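Projection notebook, Tasdale Picture House
April, entry begun 10.20 am, after the half-price weekend

Screen 2, picture and sound checks before the family matinee. Lamp at 402 hours on the counter when I started. Previous lamp was pulled at 1,014, which was later than I'd like, and the last fortnight of it showed flicker in the corners on bright snow. The Winville feature has a lot of snow in it. Will not run the new one that long.

White field first. Centre reading fine, left edge low. Moved the lamp house adjustment a quarter turn and the left came up but the right dropped by the same amount, so put it back and looked at the fold mirror instead. Slight film of dust on the upper third. Cleaned with the blower only, no cloth. Left edge recovered most of the loss. Remaining difference is within what we accept and can't be seen with a moving picture up.

Focus: corners soft at bottom left when cold. Left it running and checked again at 11.05. Sharp to the corner by then. This matches the earlier entries, so warm up for 40 minutes before doors and ignore anything seen before that.

Masking: the side masking on the right stops short when going from wide to flat. It leaves a strip of lit screen surround that children in the front rows point at. Limit switch was loose on its bracket. Tightened it, ran the masking in and out several times, stopped in the right place each time. Needs a proper locking washer. None in the drawer.

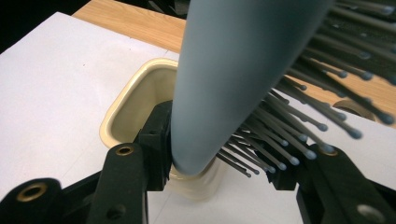
Hurkier wrote in the margin that the masking did the same thing on the Saturday late show and that it isn't only the switch, the cable drags on the second pulley when the curtain is fully open. Checked. Correct, there is a flat spot on the pulley. It turns if pushed by hand and sticks under light load. Ordered two from Polat along with the washers, and one will go on the shelf.

Sound. Pink noise through each channel in turn with the meter at the reference seat. Left, centre and right agree closely. Left surround was down compared with right surround. Swapped the amplifier channels to see if the fault moved, and it stayed with the speakers, so the amplifier is cleared. Third speaker along the left wall had one strand of wire holding in the terminal. Stripped back, remade, level restored. The other terminals on that wall are the same age and should all be redone when there is a clear morning.

Fader: we have had complaints in both directions over the half-price days. Too loud from parents at the cartoon, too quiet from the back rows at the evening thriller. Readings say the room is the same for both. The trailers are the problem, as they come in hotter than the feature, and whoever is on the desk turns down for the trailers and then forgets to come back up. I have put a second fader cue in the playlist template, at the end of the trailer block, so it returns to the house setting by itself. Tested with the cartoon and with the Winville feature. Works on both. Any playlist built from an old template will NOT have it, so delete the old ones from the desk.

Subtitles: the subtitled copy of the cartoon has its text low in the picture, and with a full house the heads in row C cover the second line. Raising the picture on the screen isn't possible without losing the top. Suggest the subtitled shows go in Screen 1, which has the better rake. It has 200 seats, so it will look empty on a weekday afternoon, but people will be able to read it.

Ingest: the Winville drive took far longer to copy than it should have. Same drive in the other bay copied at normal speed. Suspect the upper bay connector. Use the lower bay only until it has been looked at. The key for the second week hasn't arrived yet and the first one runs out at midnight at the end of the current run. Chase the distributor if nothing is in by noon tomorrow.

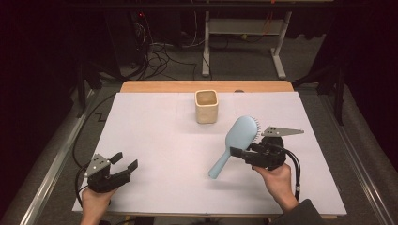 Brush held above the square cup on the white board.

Afternoon, 2.15 pm. Family matinee started on time. House lights went down on cue, came up two seconds early at the credits. Moved the cue later. There is a short scene after the credits in this one, so the lights should come to half and hold, then full when the picture ends. Changed in the playlist and saved under the same name.

Masking stopped correctly both ways during the show. Left surround audible from the reference seat and from the back row on the left. Flat spot on the pulley could be heard as a click during the quiet opening, so for now set the masking before the audience is let in and leave it alone.

Still to do: pulley and washers when the Polat parcel comes, remaining left wall terminals, upper drive bay, port glass on Screen 1 (smeared on the booth side). Lamp counter at close, 409.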